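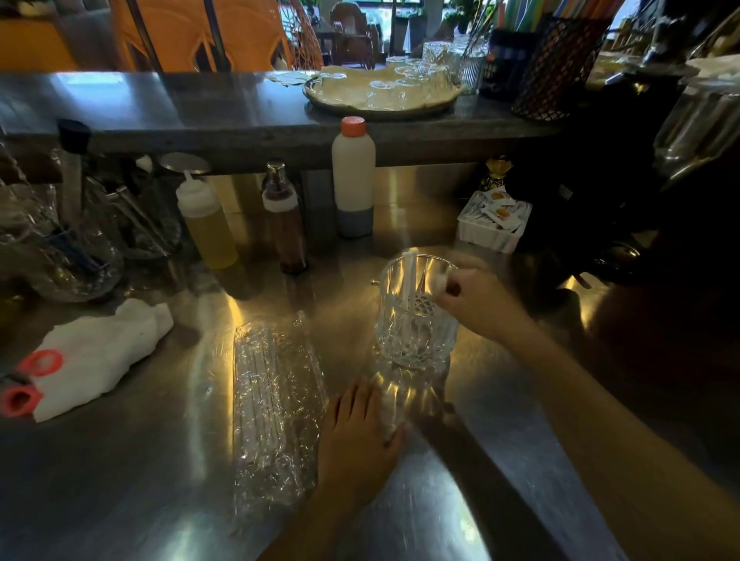

The bar at the Gretgate closed at one, and by half past she had done everything except the crystal.

It could not go in the machine. The owner had told her so on her first night, and then told her again each night for a week. The good glasses were washed by hand, left upside down on a towel, and dried with the small white cloths from the second drawer. The big towels left lint. She had been doing it for four months and she still used the big towel first, when no one was looking, and went over the inside with the small cloth after.

There had been 60 of the glasses once. Now there were eight. They came out for the men from Tkachuk, who had the corner table every month and drank whatever was brown and cost the most. Tonight they had broken one, and so there were seven, and she hadn't written it in the book yet.

She turned the rim against the cloth. The cuts were deep, diamonds and fans, and they felt sharp from the outside even though they weren't. Inside it was smooth. You had to get your fingers down in there and pinch the cloth against the wall or it just slid around.

The broken one was in a paper bag under the sink. She had picked up the pieces herself. One of the men had put his elbow back to make room for his laughing, and the glass had gone off the table without anyone hurrying to catch it. He said to put it on the bill. She said she would, and then she looked at the bill, and it was 1176 already, and she didn't know what a glass like that cost. She had left it off.

She thought about that while she did the rim.

The owner would ask. He would count them when he came in, because he counted them every time, touching each one on the shelf with a fingertip. He had bought them in Nisham, from a hotel that was shutting down, the same year he bought the bar. He liked to tell people that. He told it differently depending on who was listening. Sometimes the hotel had been grand and sometimes it had been a dump with one nice cupboard.

She could say a customer broke it. That was true. Then he would ask why it wasn't on the bill, and that was the part she had no answer for, except that the man had said it as if she were going to cheat him, and she hadn't wanted to give him the satisfaction.

A truck went by outside and the bottles hummed against each other. She waited for it to pass. There was still the syrup to wipe down, and the straws to put away, and the scissors, which belonged in the kitchen and would be missed by the cook at seven in the morning and blamed on her.

She held the glass up to the light and found a spot she had missed, low down near the base, and went back in after it.

When it was clean she set it on the shelf with the others. She moved them a little farther apart so the row ended where it always had. It looked fine. Then she stood there, and pushed them back together the way they had been, and left the gap at the end.

The book was by the register. She found a pen that worked on the third try, an old one from Zekadix with the name half rubbed off, and wrote: one crystal, broken, table six. Under it she wrote, my mistake on the bill. She read it over, crossed out "my," and then wrote it in again above the line.

She turned off the lights over the shelf and went to look for her coat.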